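**Landbridge laundry trial, progress report to Vametti**
Friday, March 22, 2024

Hi all,

We're now 15 weeks into the folding trial at the Cleltmont laundry, so it's time for another catch-up. It's been a busy stretch (a good one, mostly!) and I'll start with the people, as that's what you asked for last time.

We have 24 staff on the folding side. No shifts have been cut, and that was the deal we made in October. What has changed is the mix of work. Six people now spend part of the day teaching the folding, using the hand-held grippers to lift, pinch and lay out cloth so the Nugroho system has real folds to learn from. They rotate every hour. A couple of them love it and a couple would rather be back on towels, and I've let them swap.

Sore wrists came up early. The grippers get heavy by mid-morning, so we dropped the sessions from 45 minutes to 34 and put in a proper break. Complaints have eased off, but I'd still like an ergonomics visit paid for out of the training line if you're okay with that.

On the work itself, we've recorded more than 300 folds. Plain flat pieces are in decent shape. White on white is the slow one, where a seam and a hem look much the same and you have to find the right bit of edge before you can pinch it.
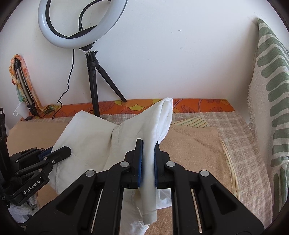 We've also been mixing in blankets and patterned cloth, as our real carts never arrive sorted by colour. It makes for a messier table and slower sessions, and I'd keep doing it.

Money is on budget except for replacement finger pads, where we've overspent a little. The invoice is in the shared folder.

Still to sort out: what the teaching hours pay. Right now it's the normal folding rate, and the crew have asked, fairly I think, whether it's a different job. I'd like your answer on that before we set the next roster.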